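3 min read

Teresa bet me twelve dollars that Mastudo couldn't do a load of laundry. I took it, because I'm the one who talked the boss into Mastudo in the first place and I have my pride.

So there we were in the wash room at Keretden, me on an upturned crate, Teresa eating sunflower seeds out of her apron pocket.

"Your grandma could've washed, dried and folded by now," she said.

"My grandma had sixty years of practice!" 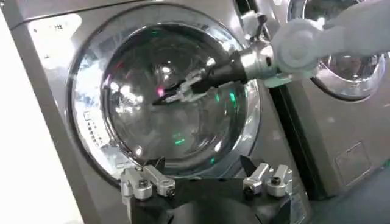
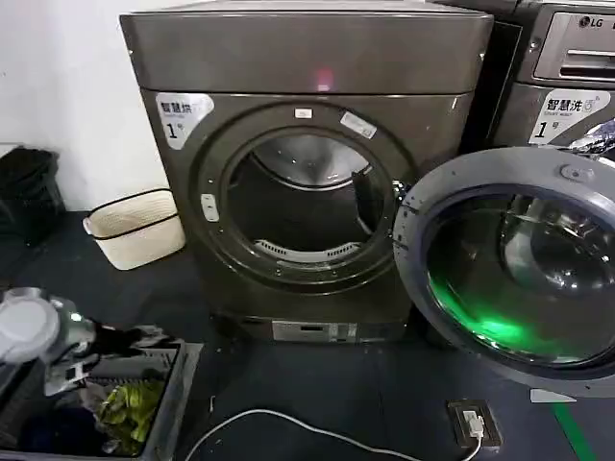

I should explain that I hate laundry. I hate it so much that I once bought new socks three weeks running (Jaime still brings it up at parties). When I heard a machine might take it off my hands, I got a little religious about it. And Mastudo was good with towels, I'll say that. Towels it could do till the cows came home. Then somebody handed it one of Salvador's hooded sweatshirts, and it held the thing up by one sleeve for so long that Teresa started humming hymns.

"It's thinking," I said.

"It's grieving," she said.

I went and stood next to it for a while. I don't know why - company, I guess. At 2 o'clock the sleeve went up an inch, then down again, and Teresa put out her hand for the money.

I gave her five and told her the rest depended on the socks.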